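15 September 2018

Up at six to catch the man about the boiler before he left for another job. He says the part is ordered from Multa and will come when it comes. Cold shower again. Porridge, then paid the gas bill, which was 95 pounds, and wrote the meter reading on the back of the envelope: 3302. Last time I lost the envelope, so I've copied it here.

Allotment

Walked up with the barrow. The path past the lower plots is still soft from the rain and I had to go round by the hedge. Lifted the last two rows of maincrop potatoes. Slugs had been at the ones nearest the compost heap and I put those in a separate sack to eat first. The rest are clean and a decent size. Left them lying on the soil for an hour to dry while I cut down the bean plants.

The beans are finished. I kept the pods that had gone brown and crisp, and pulled the canes out, tied them and stood them in the shed. Three have rotted at the bottom and will do for peas if I saw the ends off. The roots stay in the ground as usual.

Bogdan Pîrvu was on his plot with the radio going. He offered me leeks and I took four, and gave him a marrow, which he did not seem to want. He is thinking of giving up half his ground in October. His knee is no better and his son isn't interested. I said I might take the half nearest mine if the rent stays as it is. On the way home I thought about it again and I am less sure. I can't keep on top of the couch grass I already have.

Onions are still hanging in the shed from August. The necks are dry on most of them. Two had gone soft and I threw them on the heap. I need more string.

Town

Bus in at half past one. Bought string, a packet of broad bean seed for autumn sowing, and a pair of gloves, as the old ones have gone at both thumbs. The Azevedo bakery had sold out of the seeded loaf so I had a white one. Went into the library to return the book on Orkney. I got two thirds through it and stopped. Took out a detective novel, large print because that was the only copy.

Abdelilah Sqalli was at the bus stop coming back. He has finished his front wall and is pleased with it. It took him 90 bricks more than he planned and he had to go back to the yard twice. He asked if I had a use for the leftover sand and I said yes, for storing carrots. He will drop it round.

Home

Washed a few of the slug-bitten potatoes and made soup with the leeks. Too much pepper. There's enough left for tomorrow and probably the day after.

Rang Margaret at seven. She has her results and they are fine. She wants to come down in October for a week and I said she could have the back room, so that will have to be cleared. Most of what is in there is jars. We talked about Mum's clock, which neither of us has room for, and didn't settle it.

Looked at tables afterwards. The kitchen one rocks and I have wedged it for two years. I would like something pale, grey if possible, with a bit of grain to it so the crumbs don't show.
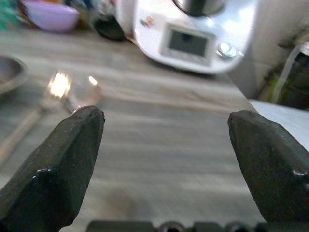
Jobs for tomorrow

Bag up the potatoes, paper sacks only, and put them under the stairs.
Shell the dried beans and lay them on a tray.
Ring Multa about the boiler part if the man hasn't.
Find the key to the back room window.
Sow the broad beans if the ground isn't too wet, otherwise leave them until October.

Bed at ten. Read one chapter.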